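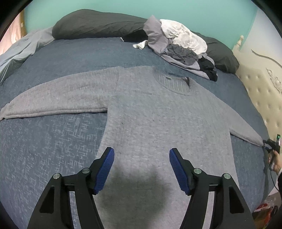 Shareholders in Nastik had asked for a simpler dividend calendar, Beverley Lockwood told the company's annual meeting in April, and several repeated the request in writing afterwards.

Lultstead, Jul 29, 2021. The board of Nastik plc today declares an interim dividend of 7 pence per ordinary share and confirms that payments will in future be made twice a year, replacing the present quarterly arrangement. The change applies to all holders on the main register and on the Marside branch register.

The board has also approved the purchase of up to 700,000 ordinary shares in the market. Rudd will act as broker to the programme and will make its trading decisions independently of the company. Shares bought back will be cancelled.

Marek Tóth, Finance Director, said: "Trading in the first half was in line with our expectations and borrowings have fallen. The board is satisfied that both measures can be met from existing cash."

Holders who have chosen to receive new shares in place of cash need take no action. Those wishing to alter their instructions should write to the registrar at the Lultstead office.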